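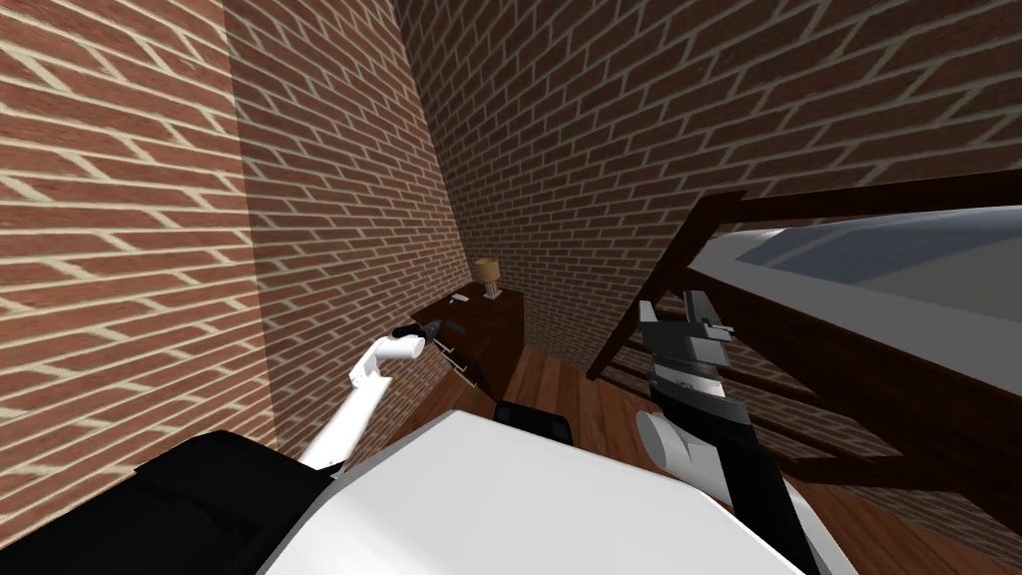
19/09/2025

Back from Fostmont just after six. Feet sore, and I left my umbrella on the bus.

Spent most of the day with Belmiro Abreu and the bedroom chores. He wants a plain answer from me by the end of the month: can a machine look after a bedroom yet, yes or no. I said I could give him an answer for each job but not one for the whole room. He wasn't pleased, but he wrote it down.

It is all still in simulation. The room is the brick one, with the bed on one side and the dark dresser in the corner with the lamp on it. I like that room. The floor is the same sort of colour as Mum's old hall.

We ran the drawer job 143 times before lunch. The robot has to come up to the dresser, take hold of a handle, pull the drawer open and push it shut again. It managed the whole thing most of the time. When it failed it was nearly always the handle. They are small, and if the fingers close a little too high they slide off and the arm carries on pulling at nothing. Belmiro thinks we should fit bigger handles. I said people won't change their furniture for it, and we left it there.

The other trouble is the bed. There isn't much floor between it and the dresser, and the right arm has to be held up out of the way while the left one works. If it drops too soon it knocks the slats. A person would turn sideways without thinking. I timed myself on my own chest of drawers this evening: 2 seconds to open and shut one, holding a cup of tea.

After lunch we looked at putting things away. Picking up a small flat thing from the top of a dresser is harder than I expected when I started in April. The fingers need an edge to get under. I do it by sliding the thing to the side and catching it, and I had to do that several times slowly before I could tell Belmiro what my hand was doing.

We haven't tried making the bed. Raquel Baptista asked about it on the phone, as she always does. Her family has the guest house at Grusstead and she would pay good money tomorrow for something that changed sheets. I told her no, not this year, and I wouldn't promise next. She said then what about dusting. I said dusting round a lamp is a better bet than sheets, but I would still want somebody in the building. She laughed and said in that case she might as well hand them the duster.

She has a point. My own view tonight is that the drawer is nearly a yes, the dusting is a maybe and the sheets are a no. None of it has been tried in a real room with a rug rucked up and socks on the floor.

Titido (Belmiro's name for the control program, after his grandmother's cat) was restarted at four and lost the afternoon's settings. I have them on paper, page 634 of the big log, and will type them in again first thing.

To do: ask about the handles, ring Raquel back with the date for her visit, buy an umbrella.

Soup for tea. Changed my own bed, which took me 10 minutes because the fitted sheet went on the wrong way round and I had to start again. Early night.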